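Stostley Robotics Club
Minutes of the January meeting, 4 pm

Present: Frauke Kettler (chair), Musa Uzor, Catalina Retamal, Torben Dreßler
Apologies: Jörg Gerlach

1. Minutes of the last meeting
Agreed, with Torben's name corrected.

2. Money
Balance stands at 585 pounds. Catalina has paid the 228 pounds for the Ramton entry and has the receipt. Spare batteries to wait until next term.

3. Ramton competition
Four members want to go. Musa asked whether newer members could swap in for the second round. Frauke to check the rules.

4. Hand-held grippers
Practice goes on at the stairs end of the room. Musa would like everyone to have two turns before the task list is fixed. Torben said the names of saved recordings are a mess. Agreed: member's initials first, then the task.
Action: Torben to rename the old files.

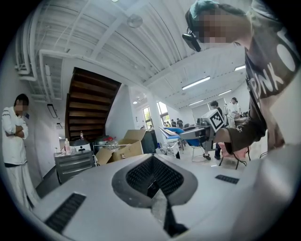

Gripper practice, stairs end of the room.

5. Any other business
Catalina asked for the key list to be brought up to date. Jörg still has the Notgate key.
Action: Frauke to ask him for it.

Meeting closed at 5.10 pm.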